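Setting Up Your First Tabletop Scene in Clovuvach

If you have just installed Clovuvach and you're sitting there looking at an empty gray grid, welcome! I remember that grid very well. I bought the hobby license in June mostly out of curiosity, and I have spent far more evenings with it than I planned to. This page is meant to get you from the grid to an arm that reaches down over a small object in a furnished room, and I'll try to go slowly over the parts where I got stuck myself.

You will need Clovuvach with the Adorel room pack added (the pack is a separate download, and it's a large one, so start it before dinner). A mouse with a wheel helps a great deal. I tried the whole thing once on a laptop trackpad and would not wish that on anyone.

Step 1. Load a room

Open File, then New Scene, and pick one of the Adorel bedrooms from the list. Any of them will do, but I like the green-walled one for learning, as a white arm shows up nicely against it. Give the room a minute to load. The walls come in first and the furniture after, and on my machine the fan gets quite excited about it.

Step 2. Place the table and the arm

Drag the large table in from the Surfaces tab. Then go to Robots, choose the white arm, and drop it on its own pedestal right up against the table. Keep the two as separate pieces! If you set the arm on the tabletop itself you lose a good part of your working area, and you'll find the elbow doing odd things when you ask it to reach anything close to the base.

Now turn the arm so its base faces the tabletop, and press Home. Move the view around until you have both the base and the far side of the table in sight, and save that as your first camera.

Step 3. Scatter a few objects

Open the Clutter tab and put down four or five small things. Leave plenty of space between them for now. I like to have one bright, flat piece among them, red if you can, so that I can tell at a glance which way round I am after switching cameras. You will switch cameras a lot.

Click the object you want to work with and choose Set as Target. Then press Hover, and the gripper should travel out over the table and stop above it.

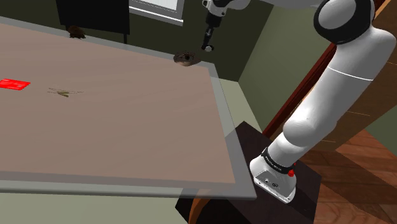
The arm reaching across the table, with its tip over the brown oval piece.

A word about thin objects, the twiggy sort. They are lovely for making a table look lived in, but they blend into a pale surface and they are a poor choice for a first target. Start with something low and compact and come back to the twigs when you feel brave.

Step 4. Check your settings

Go to Scene, then Physics, and look at three boxes. Step Rate should be left alone. Grip Force starts at 70, and I have never had a reason to change it for small items. Approach Speed is the one to touch: bring it down to 10 for your first tries. It feels terribly slow, I know, but you can see what the wrist is doing and press Pause before the fingers come down on the wrong spot.

Render height can stay at 648 while you are learning. Go higher only when you want pictures to keep, or you will be waiting on every little change.

Step 5. Bring the gripper down

Add a second camera on the other side of the arm, low enough that you can see between the fingertips and the tabletop. This is the view you'll use most from here on. Press Open, then Lower, and let the hand come down in small steps. I usually need 8 of them. Stop when the fingers are just above the object and spread a little apart, one on each side of it, and have a look from both cameras before you go any further.

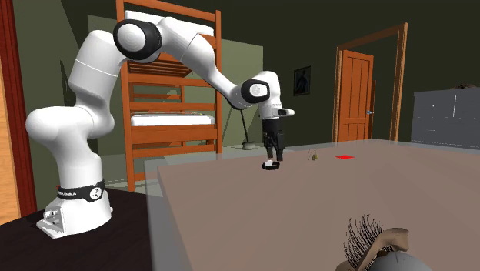

Varela: I had trouble with this step until I turned on Snap Wrist to Vertical in the Robots tab. Before that my fingers always came down at a slant and pushed the piece away. Might be worth adding for the rest of us beginners.

Thank you, Varela, I've had that box ticked for so long that I forgot it was there. So please do turn it on, everybody, before you press Lower. It stays on between sessions.

Step 6. Close, lift, save

Press Close, wait for the little contact light in the corner of the window to turn green, and then press Raise. If the light stays yellow, open the fingers again, nudge the hand sideways with the arrow keys and have another go. Once you are happy, save the run under File, Save Motion. Save the scene too, under its own name, so you can reload the objects exactly where you put them.

Is the hobby license worth buying? For me it has been. The room pack makes a bigger difference than I expected, and the menus are friendly once you've been through them a few times. My one real grumble is the Undo button, which takes back the last camera move as happily as the last arm move, so keep an eye on it.

The next page covers the Zivico plug-in, which lets you string several saved motions together. Install it after you have at least two motions saved, or its list will come up blank and you'll think something is broken, as I did.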